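Two arms and not a lot to show for it

I said I would write something when the second arm was working, and it is working, in the sense that it moves when told and stops when told. Whether it is worth having is a different matter, and after a July of Sunday afternoons in the Closten workshop I am less sure than when I started.

A bit of background for anyone who missed the last post. Closten is a shared workshop with a laser cutter, a decent pillar drill and a kettle that trips the lights if the compressor is on. I rent a bay at the back. Last year I built one arm there, mostly to find out whether the claims people make for cheap arms stand up. They partly did. It could pick up a block and put down a block. It could not do anything I would have paid for, and everyone I told this to gave me the same answer, which was that I needed two.

I have my doubts about any hobby where the cure for a disappointing machine is another of the same machine. But cloth was the argument that got me. You can't do much to a pair of jeans with one hand tied behind your back, and sorting and folding cloth is what all the videos promise. So, two arms.

The mechanical side went better than expected. Both base plates are bolted to an aluminium rail along the front of the table, and I'd recommend that to anyone. My first arm was clamped straight to the tabletop and it crept. You would teach it a position, go and have lunch, and come back to find everything slightly off to the left. With the rail it stays where it's put. The walls are plain and pale and that was deliberate too, as the bay gets sun from a high window in the afternoon and the shadows were making a mess of things.

The controller software is Brinari, which is free and which I have complained about before. It has improved. It no longer forgets the second arm every time you restart it, and the settings page now tells you what units it wants. It still believes every arm in the world is mounted in the middle of a table facing forwards, and if yours aren't you will spend an evening on the forum reading posts by people who solved it and didn't say how. I solved it by measuring everything again with a steel rule and typing the numbers in by hand. Two evenings, that took.

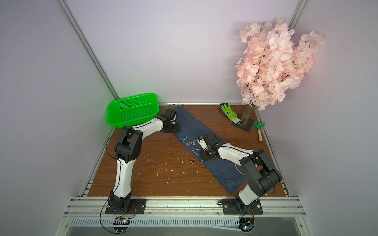 The real trouble with cloth is that there is no right place to hold it. A block has sides. Denim has a surface, and then you touch it and it has a different surface. With one gripper on a corner and the other pressing down somewhere in the middle you can, with patience, get a flat piece of fabric to stay flat while you drag a part of it about. I was pleased the first time I managed this. Then I did it with my own hands to compare and it took less time than it had taken me to sit down.

I kept a tally, being that sort of person. Over 100 tries at pulling a piece of cloth straight and letting go of it, 60 ended with something I'd call straight if I was in a good mood. The rest were a mix of missed grabs, slips, and the two arms politely waiting for each other until I lost patience and pressed stop. I've seen people post numbers like these as a triumph. Maybe they are. If my washing machine did its job 60 times out of 100 I'd put it out in the street.

And those were tries with me steering. I haven't let it have a go alone on cloth yet and I don't want anyone reading this to think I have. An awful lot of videos are rather quiet on that point – you see the arms moving nicely and you assume nobody is holding the reins. When you watch one, look for where it's cut, and look at whether they ever tell you how many goes it took.

I've also been putting more awkward things in the bay than just cloth, on the grounds that a clear table is a kind of cheating. Real tables have stuff on them. The arms cope with this worse than I'd hoped, mainly at the elbow, which sticks out further than you think when you are watching the gripper. I have knocked over most of what I own in there.

Grippers next. The ones that came in the Veltow kit are stiff and close with more force than you need, so thin fabric gets pinched in a way that leaves a mark. Softer pads help, up to a point. Too soft and they roll over the edge of the cloth and pick up air. Güneş, the little parts shop I get my bearings from, sells a grippy sheet material that you cut to size and stick on, and I've ordered a piece. It was cheap and I expect nothing from it.

Cables are the other thing I'd warn you about. Leave more slack than looks sensible. Mine were neat to begin with and the wrist pulled a connector out on the very first full reach, which made a noise I'd like not to hear again.

Would I build the second arm again? Ask me when the pads have come. Before then I want to redo the speed limits, because at the moment the left one arrives before the right and stands there holding a corner, and I need to find out if that's Brinari or me. If anyone has got the two to start together on the current version, please leave a comment, and please say how you did it.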